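How to write a short biography of a director for your company page
by Jagadeesh Amin

Many small firms leave this page until the end, and then it is written in a hurry. I have prepared such texts for Greltent and Uveo, and I follow the same steps each time. 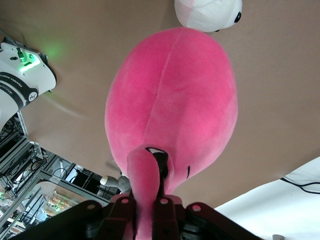 First, ask the person for a CV and a talk of half an hour. The CV gives you the dates, but in the talk you hear which work they are proud of.

Begin with the present role — the full title, and what the person decides in it. Earlier posts come after, the newest first. Two or three are enough. If a former employer has changed its name, use the name from that time.

Keep the text under 500 characters for the team page. A longer version can go in the press folder.

Write in the third person and choose either first name or surname. At Zundberg we mixed both and had to correct 6 pages in June.

Before you publish, send the draft to the person and wait for a written yes. Check letters such as the ä in Hämäläinen on a phone also.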